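Curner (simulation kit)

Curner is a commercial kit of simulated kitchens used to train and test robot control software. It is developed and sold by Hosa, a small software firm, and consists of room models, appliance models, a set of scripted tasks and a scoring tool. The kit runs on an ordinary desktop computer with a graphics card. No physical robot is needed, although many buyers own one and use the kit to try out software before loading it onto the real arm.

Contents

The standard edition contains 253 objects and 13 room layouts. The objects are split into two groups. Fixed objects, such as plates and boxes, can be picked up and moved but have no working parts. Jointed objects have doors, drawers, lids, knobs or handles that move on hinges or slides. Each jointed object comes with a settings file in which the user can change the stiffness of a hinge, the weight of a door and the friction of a handle.

Rooms are kept bare by default. Walls are plain, and counters hold only what a task calls for. Users can add clutter from the object list, either by hand or through a random placement tool. The placement tool has a fixed seed option so that the same arrangement can be loaded again later.

Appliance models

The appliances are drawn in a plain, blocky style. Surfaces carry a light grain and little else, and most models have no lettering. Hosa's manual states that the simple shapes keep contact calculations fast, which matters more to most users than a close likeness to any store-bought product.

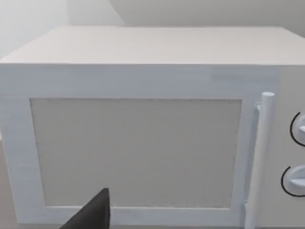
The microwave has a white door with a gray window and an upright, rod-shaped handle held off the door on two short brackets. The gap behind the rod is narrow, so a gripper finger has to come in at a suitable angle to hook it. Two round knobs are stacked on the control panel to the right of the handle, each with a thin black arc beside it. There is no digital display.

Doors in the kit can be opened in more than one way. A control program may close the gripper on the handle and pull, or slide a single finger behind it. The scoring tool accepts both and measures only the final angle of the door. Users who want to require a full grasp can turn on a stricter rule in the task file.

Tasks and scoring

The kit includes 415 scripted tasks. Short tasks involve one action, such as turning a knob or shutting a drawer. Long tasks join several actions and are scored at each stage - a run that opens a door but drops the dish still earns part of the marks. Results are saved as a plain table, along with the camera views used during the run.

Licensing

Curner is sold in 2 editions. The standard edition is licensed per computer. The site edition covers a whole building or department and adds the source files for the object models. Updates are free for one year from purchase, and the software keeps working after that period ends. An update issued in August changed the way knob friction is calculated, and scores recorded before it cannot be compared directly with later ones.

Reception

A review in the Proltcombe newsletter praised the settings files and the short setup time but found the random placement tool slow in the larger rooms. The same review noted that the even lighting made tasks easier for camera-based software than they would be in a real kitchen. Lighting can be changed in each room file, but the standard edition has no tool for varying it between runs.

See also

Bhattacharjee (task format)
Robot simulation
Service robot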